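Yard > Machine Diary > Compact Loader

Loader diary: hydraulic coupler, first real day
April
By Rostislav Vrabec

Started at 6:40. Hour meter read 443. Greased the boom pins and the rear oscillation joint before moving anything. Tire pressures even on all four.

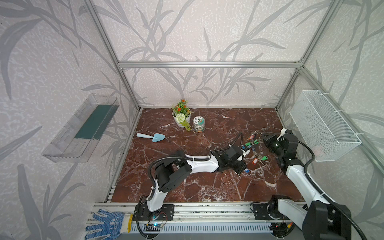
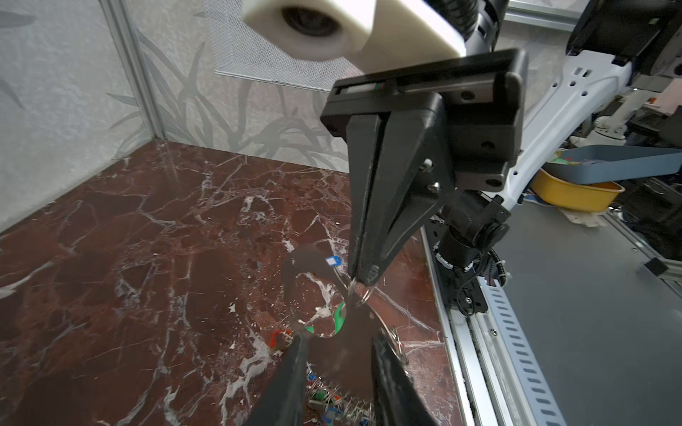
Main job was the coupler. The Karnow pallet forks went on without trouble, but the lock pin on the left side stops short of full travel. Measured the gap at 2 mm with a feeler stack. Pulled the pin, found a burr on the lower bore, dressed it with a half-round file and refitted. Full travel on both sides after that, checked with the engine off and again at idle.

Set the auxiliary circuit next. Gauge at the front test port showed 165 bar at 2000 rpm, oil warm. The Korkari manual that came with the sweeper asks for more, but I left the relief valve alone until Panya Thongdee can bring her own gauge over. I do not trust mine. It has been dropped.

Moved block pallets from the gate to the back fence until noon. Steering is heavy at low revs with the forks loaded. Rear end felt light on the ramp with the last pallet, so I carried it lower and took the slope straight. Counterweight question is still open. Musa Nwosu says fill the rear tires, I would prefer a bolt-on plate.

After lunch, swapped to the bucket. One quick coupling wept at the face seal. Wiped it, reconnected, wept again. Ordered two seals from Bashir. Capped the line for now, as the bucket does not need it.

Fuel topped up at close. Nearly out of grease cartridges. Still to do: seals, second gauge reading, and the seat switch wire, which rubs on the bracket.

Comments

Obinna Nnaji: Had the same burr on mine. Check the right-hand bore too, it went a few months after the left.

Oluwatosin Anozie: Is that pressure deadheaded or with the sweeper running?

Rostislav Vrabec: Deadheaded. Sweeper was still on its pallet.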